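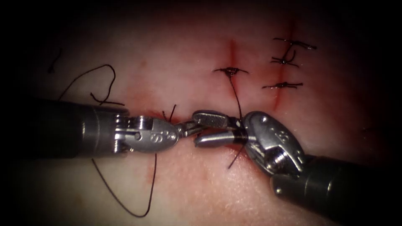 Ovora launches a suture practice pad made to be stitched more than once

2025-07-21 – For immediate release

I run Ovora, and I've been wanting to write this one since March. Our new practice pad, the Stellik, goes on sale today! It's a soft, pale pad with the cuts already in it, so you can sit down and start closing (no scalpel, no mess on the kitchen table).

We made it with the folks at Tandonico, who pour the pads, and we must have thrown out a mountain of early ones. Too stiff, too sticky, and one batch that tore if you looked at it wrong. The version we settled on is product number 714, and I'm really happy with it – it gives a little when you pull and the thread doesn't saw straight through.

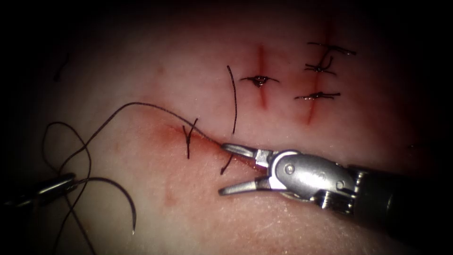
Spacing is what most learners ask me about, so we left plenty of room between the cuts. You can finish one row and still have a fresh spot for the next. Four tied stitches sit across two upright cuts in the top half of this pad, and there's still a slanting one below with a curved needle and a long black thread waiting nearby. I like a pad that lets you look back at your last knot while you work on the new one.

The Stellik comes in packs of 2 for $149. Our first run is 3305 packs, and Sampaio is handling shipping for all of them. Teaching programs can ask for a sample through the contact form on the Ovora website.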